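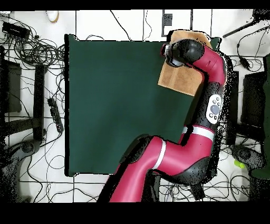 Ostap Vakulenko wrote in to ask why two boxes made from the same board, in the same week, gave different stacking results, and whether the test or the board was at fault. Most of the questions we receive are some version of his. The answers below cover corrugated board and the shipping cases made from it, as handled by the Catmont packaging desk.

Last revised Wednesday, March 16, 2022

Why do two boxes from the same board test differently?
Box compression depends on the board, the score lines, the manufacturer's joint and the squareness of the setup. A case that is out of square carries load on two or three corners instead of four and fails early. Slot depth also matters. In the Vakulenko case, the slots on one lot had been cut past the score line, which shortens the load path at each corner. The board itself tested the same in both lots.

What is flute direction, and which way should it run?
Flutes are the arches of the inner wavy layer, called the medium. In a regular slotted case they run vertically when the case stands upright. Turned 90 degrees, the same board loses a large part of its stacking strength. Trays and wraps are sometimes cut with horizontal flutes on purpose, to get a cleaner fold along the long side. Mark the flute direction on every drawing you send. We will return a drawing without it.

What is the difference between burst strength and edge crush?
Burst strength measures the pressure needed to rupture the face of the board. Edge crush measures the load a short upright strip will carry along the flutes before it buckles. Burst relates to rough handling and puncture. Edge crush relates to stacking. A board can do well on one and poorly on the other, so please state which one your customer asks for.

Does humidity matter?
Yes, more than any other storage condition. Paper fiber takes up moisture from the air and softens. Board stored at 90 percent relative humidity will carry much less than the same board in a conditioned room. Drying it out again does not fully restore it. For this reason all samples are conditioned before testing, and results on unconditioned samples are marked as such on the report.

How should flat sheets be stored?
On a pallet, off the floor, with a cover sheet on top and no strapping directly against the edges. Keep stacks away from exterior doors and heaters. Do not lean sheets against a wall; they take a bow that shows up later as a feeding problem at the die cutter.

My sheets arrived warped. Can they be used?
It depends on the type of warp. Warp across the flutes usually comes from a moisture difference between the two liners and may relax after a few days under an even weight. Twist warp does not relax and the sheets should be rejected. Normunds Petrauskas handles warp claims. Send him the pallet tag and the measured bow at the center of five sheets.

Can I use recycled board for heavy goods?
Often, yes. Recycled fibers are shorter, so a heavier liner is normally needed to reach the same edge crush value. The case will weigh slightly more. Check the freight rate before switching.

What is the difference between the Tetitz and Pemeck grades?
Tetitz is our single-wall line. Pemeck is double-wall, with a coarse flute inside and a fine flute outside for printing. Pemeck cases need wider scores, and a Tetitz die cannot be reused for them without changing the creasing rule.

How many samples do you need for a compression test?
Some 33 cases cover a full series, including setup losses. A single-condition test needs fewer; ask before shipping. Send them flat, unprinted if possible, and do not pre-fold them. Scores that have already been worked give a lower reading.

Can cases be glued with hot melt and tape together?
They can, but the two should not be counted as additive. The joint fails at the weaker surface, which is normally the liner. If the liner tears cleanly away with the glue line, more adhesive will not help.

Where do I send questions not covered here?
Grades and dies go to Ustyna Ivanyshyn. Test bookings go to Solomiia Mykhailiuk. Quote the job number in the subject line. For repeat orders, also quote the die number, stamped on the back of the die board next to the flute arrow.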